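How to Record and Send Your Part for a Group Cover

Updated July 9, 2024

In our group, Mukent, we are nine singers living in different countries, and we have never been in one room together. Every cover we put online is made from files which people record at home and send to our mixer, Dineo Nkosi. When I joined I had never recorded anything except voice messages. My first part came back to me three times with corrections, and I was ashamed, but I learned a lot from it. New members ask me the same questions I had, so I wrote the steps down in one place.

What you need

A microphone. A USB one is fine. If you have only a phone, ask your mixer first, some accept it for harmonies but not for solo lines.

Closed headphones. Earbuds also work if they sit tight in the ear and the volume is low.

A recording program. I use Sodero because most of our group has it, but any program which lets you import one track and record on a second one will do the work.

The guide track and the lyric sheet. The organizer sends both. Do not download another instrumental from the internet, even when it sounds the same. It can be a little faster or start a little later, and you will notice it only at the end.

Step 1. Read the whole lyric sheet

Mark your lines with a color. Then look also at the line before yours and the line after, and find out who sings them. If the person before you finishes with a long note, you need to know how long it is. In our sheet the solo lines have the name of the singer, the harmonies have "high" or "low" next to them, and ad-libs are in brackets. If your sheet is not clear, write to the organizer on the first day and not on the evening before the deadline.

Step 2. Choose the room

You want a room with many soft things in it. A bedroom is usually good: bed, curtains, carpet, clothes. Open the wardrobe and stand with your back to it, and hang a blanket on the wall you are facing if you can. The bathroom makes your voice sound big and beautiful, but the mixer cannot remove this echo afterwards. The kitchen has the same problem, and a refrigerator too. I recorded my first song for Mukent in the kitchen and you can hear the hum in every pause.

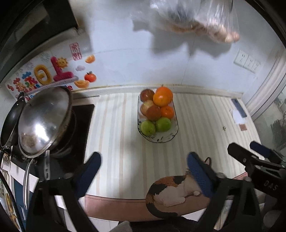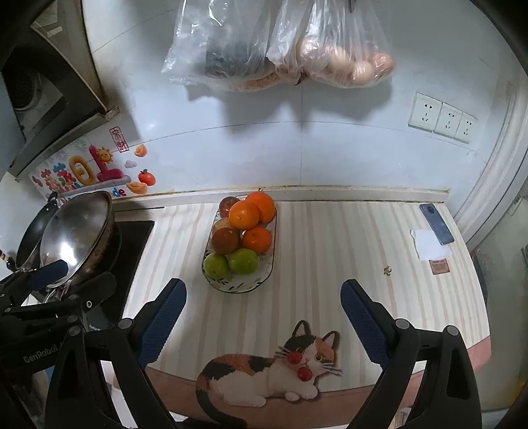 Clap your hands one time in the middle of the room. If you hear a short ringing after the clap, try another corner or bring more blankets. Then stay quiet and record half a minute of nothing. Listen to it loud in the headphones. You will be surprised what is there — a clock, a computer fan, the neighbor's television. Switch off what you can switch off.

Step 3. Set the level

Put the microphone one hand width and a half from your mouth, a little to the side, so the air of "p" and "b" does not go directly into it. Sing the loudest line of your part, really as loud as you will sing it later, and watch the meter. It should stay under the red area all the time. If it touches red, turn down the gain and sing the line again. Many people test with a speaking voice and then the chorus comes and everything is distorted. This cannot be repaired.

Step 4. Import the guide and do not move it

Put the guide track exactly at zero. Lock it if your program has this function. Now record on a new track below it. Even if your line comes only in the second verse, keep the guide from the beginning, and export from the beginning also.

Your guide should be only in your headphones. If it plays from the speakers, it will be on your recording too, and the mixer will have the whole instrumental two times.

Step 5. Warm up, then record in short pieces

I hum for a few minutes, then I sing the part softly, then normally. Cold water is not good for me, warm tea is better, but people are different in this.

Record one phrase at a time. When we did Catura, which has a very fast second verse, I tried to sing the verse in one breath like in the original and I needed 19 takes. Nandi Radebe, who sings the low harmonies, told me to cut it in two pieces and breathe between them. After this I was finished in four.

Keep your best two takes of each phrase on separate tracks. Do not decide when you are tired. Listen the next morning and choose then.

About pronunciation: if the language of the song is not yours, speak the lines first slowly, in rhythm, without melody. I do this with English lyrics also. Listen to where the consonant at the end of the word falls. In a group, when several people sing "night" and each one puts the "t" in a different moment, it sounds like rain on a roof. For the chorus, the lead sings the "t" and the others leave it very soft or leave it out.

Step 6. Export

Turn off all effects: no reverb, no tuning, no compressor. I know it sounds naked. The mixer needs it dry, so that all the voices can be put in the same space.

Mute the guide track. Export as WAV, mono, from zero to the end of the song. MP3 is smaller, but we do not accept it.

Name the file in this order: song, your name, part, take. For example: catura_nandi_low_take2. Please no names like "final" or "new final". Dineo has received three files with the name "vocal" for one song, from three different people.

Step 7. Check before you send

Open a new empty project. Put the guide at zero and your exported file at zero and play them together. If your voice is in time, it is good. If it is late everywhere by the same small amount, this is latency, and you can correct it in the settings of your program or tell the mixer.

Listen one time with the guide muted, only your voice. Clicks and mouth noises are easier to hear like this.

Step 8. Upload

Our shared folder is called Shabalala, after the first song we ever finished, and it has a limit of 500 MB for each song. So send only the takes which were asked for, and put them in the subfolder with your name. Write a short message in the group chat when the upload is complete. If something in your part is not how you want it, a cold or a high note which did not come, say it in the same message. Usually the organizer can give you more days or change the line with another singer.

Keep your own project and all raw files until the cover is published. In May I deleted mine too early and had to sing the whole bridge again.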